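### 3.2 Vessels and the pouring station

We were keen to learn how people judge the size of an opening before they pour, and plain household vessels turned out to be wonderful material for this. The Lumenta set mixes cups, bottles and funnels, all small enough to stand together on one teal surface. Color matters here — a dark interior hides its depth, while a pale one shows the taper all the way to the bottom.

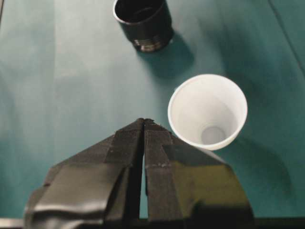
**Figure 4.** A black cup with a ribbed band near its base and a white plastic cup on the teal surface.

In the May sessions at Escombe, 61 adults ranked the vessels by how easy they looked to fill. The dark cup split opinion beautifully. Many people placed it last and then moved it up once they had held it, and Rivadeneyra's notes on these changes of mind are a delight to read. In all, we kept 301 rankings.

The bottle and funnel trials came next. A narrow neck makes people slow down, and a funnel set nearby changes their plan before they touch anything.

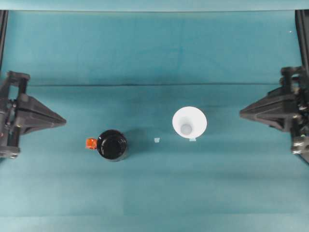 We asked each person to say aloud which item they would pick up first. Of the 846 spoken choices, 73 were changed within the same trial, mostly in favor of the funnel. Gunawan coded all of them by hand, and Section 4 takes up the changed choices in detail.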